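Presupuesto para segunda celda de picking

hkalin: Pinza Clamix, 364 € por juego de dedos. Moser ofrece 315, plazo 3 semanas. ¿Alguien compra a Moser?

grelen_mto: Moser, sí. El cuello de botella son los cables: presupuesta mazo de repuesto.

higuchi_h: No coincido. Primero un segundo cajón metálico; en Altport pagamos 203.

hkalin: El cajón lo sujetamos con sargentos y aguanta. Pido el mazo.

higuchi_h: Un sargento no es utillaje. Partida aparte.

3 respuestas · 0 compartidos
Este foro usa cookies. Volver arriba 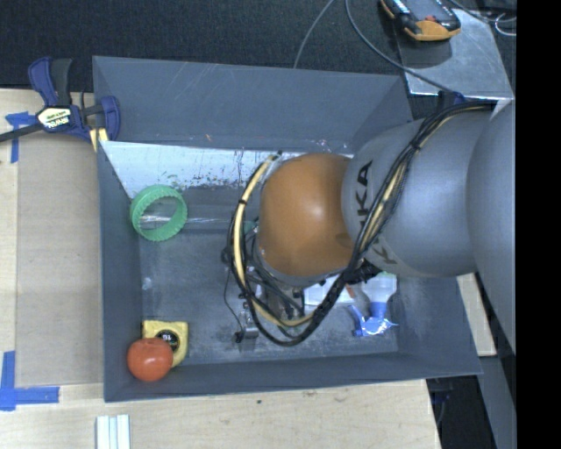

Brazo KUKA sobre el cajón, con piezas de prueba variadas.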